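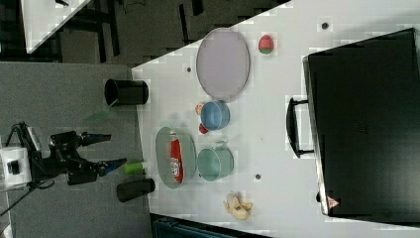

Thursday, late

Spent the evening on the play kitchen box, which has been sitting under the stairs since we came back from Sindham. I had meant to do it in March. Got the lot out after tea and started sorting what goes to the playgroup at Skenurcombe and what stays.

Plates first. There's the big oval one in pale lavender and the grey-green oval one, and I'd always thought of them as a pair until I looked at them properly. They aren't. The lavender one came from the Birnis shop when it was closing down and the other was in a bag of odds and ends from next door. Both are going. The blue bowl is staying, as it gets used for pegs half the year anyway.

The strawberry is in better shape than I remembered. Red and green, still a cheerful thing. I was sure it had gone in the last clear-out. The bananas, or what we have always called the bananas, are a very pale yellow and I can see why visiting children ask what they are. I put them in the playgroup pile, took them out again, and then put them back in.

The teal-green mug would not go in the bag with the plates without sticking out, so it has a carrier to itself with the red and white can. I had a look through the shopping drawer for the little till to go with the can but only found the tray part. The coins are long gone. If the till is anywhere it is in the loft, and I am not going up there for it in this weather.

Washed everything in the sink, 20 minutes with the window open, and laid it all on the old towels to dry. Changed the water once. The black cup needed a second go with the bottle brush, and there was glitter in the seam of the blue bowl which I have decided to live with. One of the towels is now glittery as well.

Had a break at half past eight and rang Siqueira about the washing machine. They have moved the visit again. Reference ends in 676, written on the back of the calendar this time, as I lost the last one. The woman said morning but could not say which end of the morning. I said either would do. In the meantime it is hand washing and the launderette, and the launderette has gone up.

Back to the box. At the bottom was the jigsaw, 1,000 pieces, the harbour one, with the lid split at two corners. I taped the lid. Did not count the pieces and don't intend to. It can go with a note saying "not checked". I did find 5 loose edge pieces in the folds of the box lining — sky, all of them — and put those back in the bag.

Also at the bottom: a tape measure, a door wedge, one small glove, and the instructions for a fan we no longer have. Kept the tape measure and the wedge. The glove is on the radiator in case the other one appears.

Ended up with two bags for Skenurcombe and one shallow box to keep, which fits on the shelf by the back door if the wellingtons move along. They have moved along. The stairs cupboard now shuts without leaning on it.

Need to check what time the playgroup hall opens. The card in the window said ten but that may have been the old card. Need bread, washing powder, more parcel tape. Put the wet towels over the bath.

Rain on and off since six. Knee not bad. Bed at eleven.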